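1/ Je vous avais promis un fil sur la reprise de la marche après mes longs mois de canapé, alors le voilà, avec un thé à côté du clavier et les mollets qui tirent un peu. Ce sera long, vous me connaissez !

2/ Tout a commencé en avril, avec un objectif ridicule : 1 509 pas. J'ai pris ce chiffre parce que c'était mon total de la veille, affiché par l'appli Rovar, et que je me suis dit que le refaire le lendemain, ça, c'était dans mes cordes (à peine, mais quand même).

3/ Pour les chaussures, j'ai écouté tout le monde et j'ai eu tort. La paire Ornon que j'avais trouvée si jolie me serrait le petit orteil dès la première côte. Je suis revenue à mes vieilles baskets, avec des semelles neuves, et quel bonheur. Essayez en fin de journée, quand le pied a gonflé, et gardez vos chaussettes de marche.

4/ L'horaire, maintenant. J'ai tenté le matin à 7 h, par pure vertu, et j'ai tenu deux sorties. Le soir après le repas, j'avais sommeil. Ma bonne heure à moi, c'est la fin d'après-midi, quand la tête est pleine et qu'il faut bien la vider quelque part.

5/ Côté parcours, j'adore les sentiers, mais pour reprendre je vous conseille le plat et le dur, sans racines ni cailloux à surveiller. Une grande allée en béton avec sa ligne blanche au milieu, un bâtiment au loin comme point de mire, un ciel bien chargé : ça ne fait rêver personne sur une carte postale, et pourtant j'y marche d'un pas régulier, les épaules basses, et je pense à mon dîner.

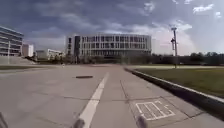 6/ LES PETITS BOBOS
Mes tibias ont protesté assez vite. J'ai raccourci le pas, ralenti, et pris deux jours de repos complets sans culpabiliser (enfin, presque). Si ça dure chez vous, allez voir quelqu'un dont c'est le métier, je ne suis qu'une bavarde en baskets.

7/ Dans les oreilles : le podcast Mirkatow, des épisodes de 23 minutes sur l'histoire des jardins. Un épisode à l'aller, un autre au retour, et je rentre en sachant tailler un buis que je n'ai pas.

8/ Et aujourd'hui ? J'ai noté plus de 100 sorties dans mon carnet Qin, certaines minuscules, une sous la grêle. Racontez-moi les vôtres, et surtout vos bonnes adresses de semelles, je lis tout ce soir !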